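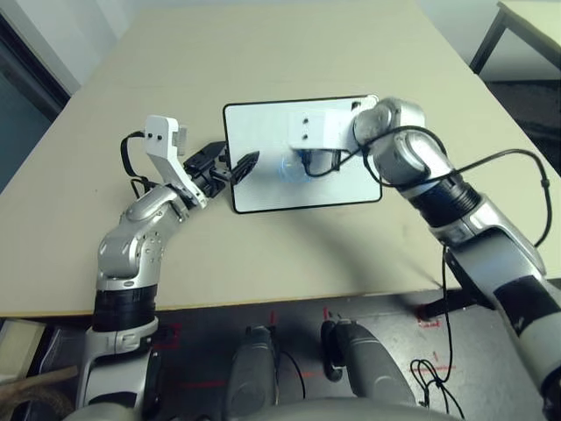 *Le panneau blanc à bord noir, sur la table beige.*

Le numéro 223 n'avait pas de nom. Sur la liste, entre un porte-revues et une caisse de rallonges, il y avait une ligne vide et le numéro, c'est tout. J'ai d'abord pensé que l'objet avait été retiré. Puis je l'ai trouvé derrière le radiateur, debout contre le mur, avec l'étiquette collée au dos.

C'était en octobre. La maison Dromodari fermait son bureau de la rue Hepburn et m'avait engagée pour terminer l'inventaire, commencé par un homme qui était parti avant la fin. Il avait laissé sa liste, deux crayons et un rouleau d'étiquettes. La liste s'arrêtait au 462. Je devais vérifier ce qu'il avait noté, remplir les trous et décider pour chaque chose : vendre, donner, envoyer à Faltness ou jeter. À Faltness se trouvait l'entrepôt. On y envoyait ce dont personne ne voulait décider.

J'ai posé le panneau à plat sur la table. Il était blanc, rectangulaire, avec un mince bord noir. Il n'y avait pas de marque. J'ai passé la main dessus et je n'ai rien senti de particulier. Quand la lampe était allumée, un petit rond bleuté apparaissait à la surface. Quand je l'éteignais, il disparaissait.

J'ai écrit « panneau » sur la ligne vide. Puis j'ai gommé, parce que la colonne d'après demandait l'usage et que je ne savais pas quoi mettre.

J'ai appelé le siège. La femme que j'ai eue au téléphone avait travaillé rue Hepburn dans sa jeunesse.

– Un panneau blanc avec un bord noir, ai-je dit.

– Grand comment ?

– Il tient sous le bras.

Elle a réfléchi. J'entendais quelqu'un taper sur un clavier derrière elle.

– C'est peut-être ce qu'on mettait sous la cafetière, a-t-elle dit. Pour ne pas marquer la table.

Je l'ai remerciée et j'ai écrit « dessous de cafetière ». La cafetière était le 31, une Flareck à couvercle cassé que mon prédécesseur avait classée dans « jeter ». Je suis allée la chercher dans le carton et je l'ai posée sur le panneau. Elle avait l'air toute petite là-dessus. Il restait de la place pour le sucre, les tasses et les coudes de deux personnes. J'ai remis la cafetière dans le carton.

L'après-midi, le comptable est passé prendre ses dernières boîtes. Il mettait son manteau sur le dossier de la chaise et le reprenait toutes les cinq minutes, comme s'il allait partir. Je lui ai montré le panneau.

– Ah, il est encore là, a-t-il dit.

– Vous savez à quoi il servait ?

– On le mettait à la fenêtre du fond l'été. Le soleil tombait sur mes registres et l'encre passait. J'avais demandé un store. On m'a donné ça.

– Et avant ?

– Avant, je ne sais pas. Il était dans le couloir.

Il a soulevé le panneau par un coin, l'a regardé un moment et l'a reposé de travers. Il m'a dit que le store n'était jamais venu. Il l'avait demandé huit fois, par écrit, et il avait gardé les copies. Elles étaient dans une des boîtes. Il a voulu me les montrer et nous les avons cherchées ensemble, sans les trouver. Nous avons trouvé à la place des factures de charbon et une carte postale d'un lac, sans texte, adressée au bureau.

Il a pris la carte. Je n'ai rien dit, elle n'était pas sur la liste.

Après son départ, j'ai porté le panneau à la fenêtre du fond. Il ne couvrait que le bas du carreau. En m'asseyant à la place du comptable, j'ai vu que cela suffisait : l'ombre tombait juste sur la partie de la table où on aurait ouvert un registre. J'ai gommé « dessous de cafetière » et j'ai écrit « store ». Le papier commençait à s'user à cet endroit.

Le lendemain matin, la femme du siège a rappelé. Elle avait parlé à sa sœur, qui avait aussi travaillé rue Hepburn, à l'accueil. Selon la sœur, le panneau n'avait rien à voir avec la cafetière. On s'en servait comme plateau quand il y avait un départ à la retraite. On y posait le gâteau. Tout le monde venait se servir debout, et à la fin on le passait sous l'eau.

– Elle en est sûre ? ai-je demandé.

– Elle se souvient surtout des gâteaux.

Nous avons parlé un peu. Elle voulait savoir si la plante du palier était encore vivante. Je suis allée voir. Il n'y avait plus que le pot, numéro 118, avec de la terre sèche dedans. Je lui ai dit que la plante n'était plus là, sans parler du pot. Elle a dit que quelqu'un avait dû l'emporter, que c'était bien.

Il me restait le sous-sol à faire. J'y ai passé la journée et je n'ai pas pensé au panneau. J'ai compté des chaises, des cintres, des boîtes de trombones, une échelle à laquelle il manquait un barreau. Presque tout est parti dans « jeter ». Le 462 était un seau. Au-delà, il n'y avait plus d'étiquettes et plus rien à étiqueter, et je suis remontée.

La nuit tombait déjà. J'ai allumé la lampe et le rond bleu est revenu sur le panneau, un peu à gauche du milieu. J'ai mangé mon sandwich à côté. Puis, comme la table n'était pas très propre, j'ai mis le sandwich dessus. Il faisait très bien l'affaire.

J'ai repris la liste. La ligne du 223 était grise à force d'être gommée et on voyait presque à travers. Je me suis demandé ce que l'homme d'avant avait fait devant cette ligne. Il avait su nommer les rallonges, le porte-revues, le seau. Il avait collé l'étiquette au dos, bien droite, puis il avait remis la chose derrière le radiateur et il était passé à la suivante.

Le camion pour Faltness devait venir à sept heures. J'avais préparé près de la porte ce qu'il fallait charger : une armoire démontée, quatre cartons, le porte-manteau. Le chauffeur m'a demandé si c'était tout. J'ai dit oui. Il a regardé vers la table.

– Et ça ?

– Ça reste, ai-je dit.

Il a fait signer le bon et il est descendu avec le premier carton.

Chez moi, le panneau est dans la cuisine, entre le mur et le réfrigérateur. Je le sors quand je fais des raviolis, et aussi l'été, pour la fenêtre. J'ai laissé l'étiquette. Sur la liste que j'ai rendue à la maison Dromodari, j'ai finalement écrit « divers » dans la colonne de l'usage, et dans la dernière « donné ». Personne ne m'a demandé à qui.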